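Thread on walking routes in Skallness, posted in pieces.

The Jirkon path is nine minutes longer than the road from the ferry stop. I take it anyway. The road has no shoulder past the Haddadin warehouse.
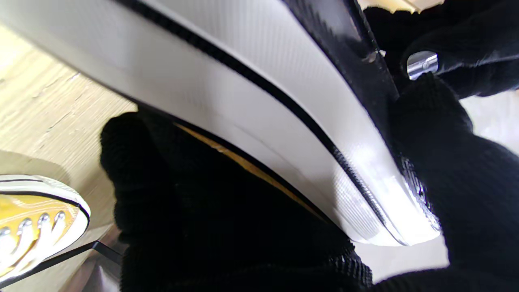
Surface matters more than distance. Jirkon was regraded in September with crushed stone, and the fines have already washed to the low side. Walk the high side going out and coming back.

Grade is 6 percent at the steepest point. Fine uphill. Downhill on fresh stone, shorten your stride and keep your weight over your feet.

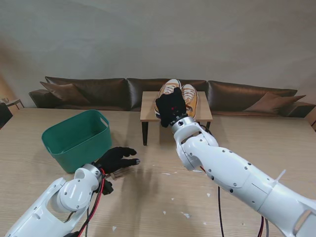
Edited Monday, 9:06 PM

Correction to the post on drainage: there are two culverts, not one. The second is behind the Nimik bus shelter and it clogs with leaves. When it backs up, the path floods before the road does.
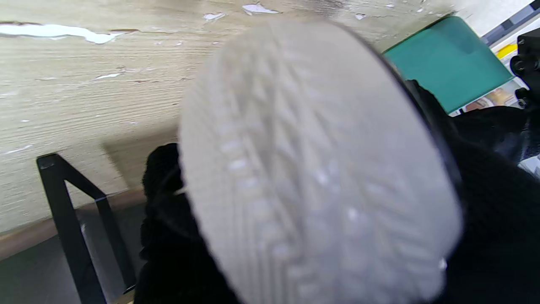

Raised herringbone, white on white.

Lighting: none between the shelter and the upper gate. The town map shows lamps there. The map is wrong.

I'll add times for the return leg once the upper gate is open again. Until then you have to double back to the warehouse.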